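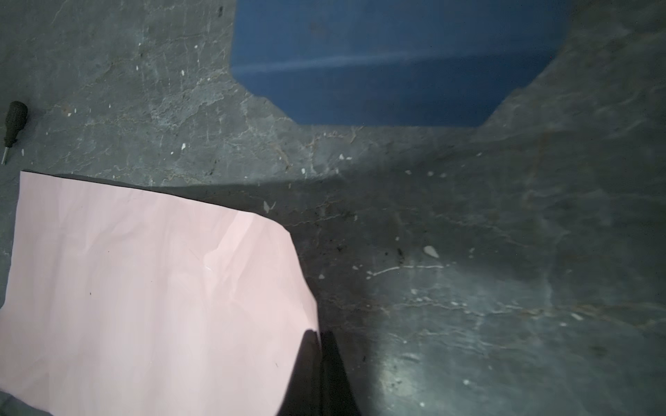 Ticket 3229 — Workcell surface condition and loose items inside the reach envelope

Status: Closed with follow-up
Category: Safety and good practice / Bench cells
Site: Helberg, Ballside building
Cell: Bench cell 4
Opened by: Marijke Goossens, Cell Operations
Assigned to: Veerle Prins, Automation Standards
Date opened: 2022-09-27
Priority: Medium

Summary of the report

The operator reports repeated protective stops in bench cell 4 during low approach moves over the work surface. The stops are logged as contact events on the wrist axis. The part program has not been changed since August. The wrist camera view attached to this ticket was saved by the operator before the cell was cleared, in line with section 2 of the Bench Cell Housekeeping Rule.

The operator asks for two things: a cause for the stops, and a ruling on whether the cell may continue to run with paper on the surface.

Initial response (V. Prins)

Thank you for the report and for saving the view before clearing the cell. Please leave the cell in hold until the steps below have been worked through in order. Do not raise the contact threshold. The threshold for bench cells is set by the standard and may be changed only by Automation Standards, in writing.

The following points in the saved view do not meet the Housekeeping Rule.

1. A small screwdriver with a black handle is lying on the surface at the left. Hand tools are not permitted inside the reach envelope while the arm is enabled, whether or not the program is running.

2. A large sheet of pink paper is lying on the surface with wrinkles and a crease across it. A gripper finger is seen over its right edge. Loose sheet material is permitted only if it is listed in the task sheet and fixed on all sides.

3. White specks and flakes are scattered over the gray surface, along with some dark debris. The Rule requires a clean surface at the start of every shift and after any change of task.

The blue object at the top of the view cannot be judged from the image alone. Please state whether it is listed in the task sheet, and if so under which item.

Reply from operator

The blue object is listed as item 2 in the current task sheet and is meant to be in the cell. The paper is not listed. It was brought in by the previous shift to mark out a placing area, and the handover note does not mention it. The screwdriver belongs to the setup kit.

The program stops at the same line each time, which is the slow descent before the first grasp. It does not stop on the return move.

Troubleshooting log

Step 1. Hold and isolate

The arm was placed in hold and the enable key removed. Confirmed by operator. The key was kept by the person entering the cell, as required. It was not left in the lock.

Step 2. Remove tools

The screwdriver was removed and returned to the setup kit. The kit was then checked against its contents card. No other tool was missing.

Automation Standards notes that the contents card had not been signed at the end of the last setup. The kit must be signed back in before the enable key is issued. This applies equally to short adjustments during a shift.

Step 3. Remove unlisted material

The paper was lifted out of the cell. The operator reports a second, darker sheet beneath part of it, also unlisted, which was removed as well. Both were kept for the reviewer.

Step 4. Clean the surface

The surface was brushed toward the front edge and then wiped with a lint-free cloth. Compressed air was not used. The Rule does not allow compressed air in bench cells, and operators are reminded that a small amount of debris does not justify an exception.

The gray surface has pale veins and fine lines over most of its area. These should not be mistaken for debris, and operators should not scrape at them. If it is unclear whether a mark is residue or part of the surface, wipe once with the cloth, look from the side, and record the mark on the surface map if it remains.

The operator recorded one mark on the right side of the surface map, a pale line that did not come away with the cloth. It has no raised edge and is accepted.

Step 5. Inspect the gripper

Both fingers were inspected with the arm isolated. No damage to the tips. The mounting screws were at the correct torque. No material was found between the finger and its holder.

Step 6. Check the surface height

Four points were measured with the touch probe and compared with the last calibration record. All four were within the limit. The surface has not shifted, and recalibration is not needed.

Step 7. Test at reduced speed

The program was run at reduced speed with the surface clear and the blue object in its listed position. The descent was completed without a stop. The test was repeated until the log showed 265 descents. No contact events were recorded.

Step 8. Controlled repeat with paper

With the approval of Automation Standards, the pink sheet was put back for one test at reduced speed, with the operator at the stop button. The arm stopped on the slow descent at the same program line as before. The sheet was removed and the cell cleared again.

Finding

The stops are put down to the unlisted paper. The descent in this program ends very close to the work surface, and a raised fold in a loose sheet is enough to touch the finger before the expected height is reached. The contact function worked as intended on each occasion.

The screwdriver and the debris are not considered to have caused the stops. They are recorded as separate departures from the Rule. A tool left near the path of an arm is treated as a reportable condition even where no contact has taken place.

The wear on the surface is cosmetic. No action.

Ruling on the use of paper

The operator's second question is answered as follows.

Paper, film, cloth and similar sheet material may be used in a bench cell under these conditions only:

— The material is named in the task sheet, with its size and position.
— It lies flat and is fixed along every edge with low tack tape.
— A sheet that has been folded or creased is replaced. It may not be smoothed out and used again.
— The program height has been checked with the sheet in place, and the check is recorded.
— The sheet is removed at the end of the task, including when the same task is planned for the next shift.

Placing areas should be marked with the thin adhesive corners held in the Lasumetti cabinet. These have already been accepted for all bench cells and do not need an entry in the task sheet.

Question from operator

May the start-of-shift check be made using the wrist camera view alone? The view shows the surface well, and it would save opening the cell.

Answer

No. The wrist camera may be used in addition to the check, and saving a view at the start of each shift is encouraged. It does not take the place of a direct look from the front of the cell. The view covers only part of the reach envelope. In the view saved for this ticket, the screwdriver and the blue object both continue past the border, and a gripper finger stands in front of the surface at the bottom. Shadow also lies over much of the middle and lower area, and small debris is harder to find in shadow than in direct light.

Where a view is saved, move the arm to the inspection pose first. Label the view with the cell number and shift, and file it with the handover note.

Corrective actions

Action 1. The handover form for bench cells will receive a line for unlisted material, to be filled in by the outgoing shift. An empty line will not be accepted; "none" must be written. Owner: M. Goossens. Status: done.

Action 2. The setup kit contents card will be moved to the key cabinet so that it is seen before the enable key is taken. Owner: M. Goossens. Status: done.

Action 3. The Dvořáček training module on bench cells will be updated with the ruling on sheet material. The present text says only that surfaces should be "suitable," and this is too open to be applied the same way by every shift. Owner: V. Prins. Status: open.

Action 4. Lighting over bench cell 4 will be reviewed at the next planned service. Owner: Facilities. Status: open.

Comment from operator

All actions for Cell Operations are complete. Two operators asked whether past stops in this cell should be reviewed for the same cause. We have no saved views for those stops, so I do not see how this could be done with any confidence.

Closing comment (V. Prins)

Agreed. Earlier stops will stay in the log as recorded and will not be assigned a cause after the fact. From now on, a contact event on the descent should be reported with a saved view taken before anything in the cell is moved. If the view cannot be taken, write down what was on the surface and where.

Bench cell 4 is released for normal speed. The ticket is closed for Cell Operations. Actions 3 and 4 remain open under Automation Standards and will be tracked there under the same ticket number.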